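4 Open-day demonstration

4.3 Laying out the can-and-bowl station

This section applies to the bowl station at the Cellville open day in April. It assumes that the Brodeck arm has been homed and parked as in 4.2. Set-up takes one operator 15 minutes.

1. Wipe the tabletop and let it dry.
2. Lay the black mat on the table. Small creases are acceptable — folds under a can are not.
3. Place the white bowl upright on the left half of the mat.
4. Group the toy food cans to the right of the bowl. Stand the Orange and Tomatoes cans at the back, with Diced Tomatoes in front of Tomatoes.
5. Put the Figs can nearest the front edge of the mat.
6. Load program 123 from the Flelport menu and select DEMO.

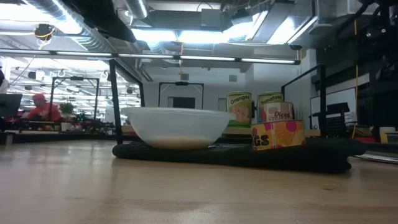

Figure 4-2. Start layout, bowl left and cans right.

NOTE: The cans may touch or overlap as seen from the front. Do not space them evenly. The program expects a loose cluster and will search for each label in turn.

7. Ask visitors to stand behind the floor line.
8. Press START. The arm moves each can to the bowl and stops at the end of the cycle.
9. Return the cans to the start layout before the next group.

CAUTION: Do not reach over the mat while the beacon is lit. Press HOLD first and wait 2 seconds.

CAUTION: The Voß gripper pads are rated for 3,000 cycles. Check the counter before opening and replace the pads if the limit will be passed during the day.

Faults during a demonstration are to be entered in the station log and reported to Callum Mellor. Changes to the program need the approval of Roswitha Ostermann.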